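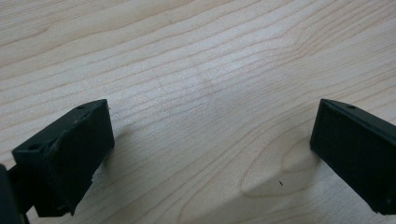
3.2 Play sessions and the story cards

Figure 3. The wooden tabletop, with an oval knot showing in the grain.

We turn now to the part of the study that we enjoyed most, and that the families seemed to enjoy too, namely the play sessions with the Kiduvach figures. Readers will remember from Section 2 that each set holds nine small posable characters, every one of them with a trade (a baker, a ferry pilot, a beekeeper and so on) and a story card that says a little about what that character likes and worries about. We wanted to know whether children would take up these ready-made personalities or would cheerfully throw them out and make up their own.

Thirty-one children took part, all of them between five and eight years old, and each came with a parent or grandparent who was welcome to join in or to sit back with a cup of tea, as they preferred. The sessions were held at the Britden toy library, whose staff were very patient with us. Half an hour of free play came first, with the cards left in the box, and after a short break the cards were read aloud and play went on for as long as the child liked. In one case this was well over an hour, and we were rather sorry when it ended!

Every spoken turn in which a child gave a figure a name, a feeling or a wish was written down, which gave us 2,938 turns in all. Brahim Farouk coded the whole set, and a second reader went through 1,000 of them afresh, without sight of his codes. Where the two disagreed they talked it over until they were both content, and the knottier cases are set out in the appendix. Our coding scheme is a slightly simplified form of the one Yazıcı used for puppet play, with one extra code for figures that are given a family.

What struck us straight away was how loosely the children held to the cards. Younger children in particular would listen politely, nod, and then carry on with the story they had already begun, so that the beekeeper stayed a dragon's aunt and the baker went on living under the sea. Older children borrowed more, though they tended to pick up the worries on the card and leave the trade behind. We come back to this difference in Section 4, where we set it beside the earlier Cemadmont sessions, in which the figures had no cards at all.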